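Collecting demonstrations in a real kitchen: reset everything between episodes, or leave it as it is?

Posted in: Robot learning, Data collection
Tags: teleoperation, imitation learning, bimanual, household
7 Nov 2022
Viewed 1000 times

Phong Giáp

Good day to all. I am preparing a set of demonstrations for a two-arm robot, and I would like to ask the opinion of people who have more experience in this than I have.

The operator controls both arms by teleoperation, and we record the head camera and the joint positions. The policy will be trained by imitation only, without a simulator. We work in a kitchen where people cook, so the objects are the ordinary ones. The first task is to take steel bowls and utensils from the counter next to the sink and sort them into stacks. The plan is 500 episodes of this task before January, and we have 25 so far.

My difficulty is the reset. At Trosdale, where I worked before, the rule was strict: after each episode everything goes back to marked positions. It gave clean data, but the policy became confused when a bowl was turned or a towel was in another place. Now my colleague proposes that we reset only the bowls and leave all other things wherever the family leaves them. I am afraid that with 500 episodes this is too much variation. The start of one episode is like this:

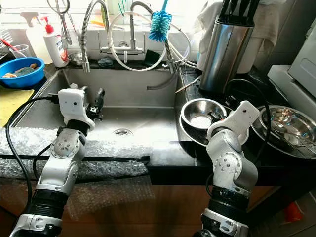 What I would like to know

1. Should the background objects (bottles, brush, cloths) be fixed, or free?
2. If the operator makes a mistake and corrects it, do you keep the episode or delete it?
3. Is it useful to record also the other parts of the kitchen, where this task does not happen?

For the third point, I mean for example the counter with the rice cooker. We will have a towel task there later, and a trash task, but I do not know if such episodes help the first task or only make the training longer.
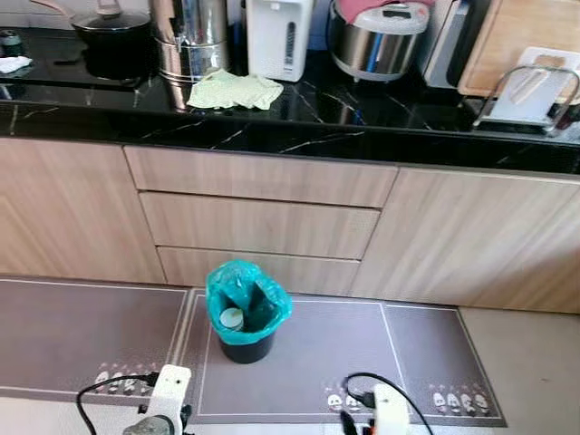 The other counter, with the trash can on the floor mat.

Thank you in advance for any advice. Please excuse my English.

3 answers

Trivska

Leave the background free. If you fix it, the policy can learn to depend on it, and you will discover this only at test time. But free should not mean that you forget it. Write one line in the log when something large changes, for example a new pot or different light from the window. Later you can hold out those episodes and see where the policy fails.

For the bowls I would do a half reset. Choose nine starting layouts, print them on paper and go through them in mixed order. Inside each layout the operator puts the bowls by eye, without tape on the counter. Tape is visible to the camera and the network will use it.

About mistakes, keep the corrected ones. When the fingers go into a bowl for a spoon handle and the first try slips, the second try is the most valuable part of the episode, as your policy will meet the same situation. I delete an episode only if the operator stopped for a long time to think, or if a person put a hand in to help.

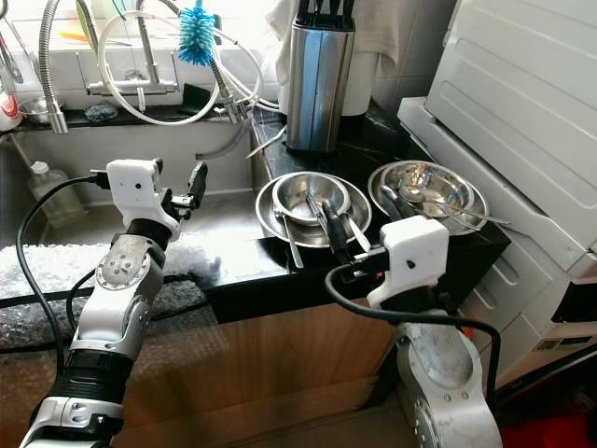
One more thing about stacks of steel dishes. They reflect the light and they reflect each other, so please do not do all recordings at the same hour. We did this in our first set and the result in the evening was very poor. Also decide before you start which arm takes which side. If two operators have different habits, the policy receives two answers for the same view, and with small data it can hesitate between them.

pallis_k

just collect more. 25 is nothing, train something at 100 and look at it before you argue about resets

Đỗ

I agree with Trivska about the background, but I have a different opinion on your third point. Record the other counter only after the first task works. We mixed three tasks from the beginning, and when the success rate was low we could not say which part of the data was responsible. It cost us a lot of time to separate them again, because the task names in our files were not written in the same way by everyone.

So before episode 26, please agree on the names of the tasks and put them in a fixed list that the recording program offers. Do not let the operator type them.

Comments

Phong Giáp: Thank you, this is very helpful. I will make the printed layouts and change the recording hours. May I ask Trivska how long one episode is in your set? Ours are quite different in length from one operator to the other.

Trivska: Ours were different also. I did not cut them to the same length, I only removed the waiting time at the start and at the end.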